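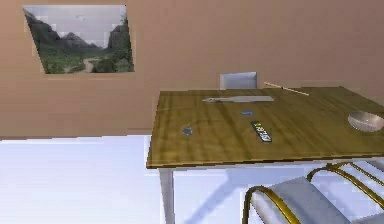
Teaching a robot by remote control is slow work, and at Trosaven most of it now happens before a real arm is switched on. Amândio Louro runs the sessions from a desk with two hand controllers and a monitor. He moves, the simulated arm moves with him, and the software saves every joint position. The room he works in is a dining room that exists only on a server. It has a wood-grain table, padded chairs, a mountain picture on the wall and a few things left out on the tabletop. The knife near the back is what he finds hardest. It lies flat, and the gripper has to come in low on the handle without pushing it along the wood.

November 4, 2025 falls on no deadline in particular, and Louro spent it like any other day, at the controllers by eight.

By Tuesday night the project, called Rernuvora, held 1,839 saved demonstrations. Louro threw out 311 of them. Some had long pauses in the middle, and a model trained on pauses will learn to pause.

"I thought I'd be good at it in a day," he says. "It took me until April to stop fighting the delay."

The next step is a real table at Kostano, where the staff will guide an arm by hand through 400 more runs. Hand guiding gives better contact data — you can feel the tool touch the surface — but it tires people out, and sessions there are capped at two hours.

By Gkikas

Share 2 Comments

We use cookies to improve your visit. Accept | Manage settings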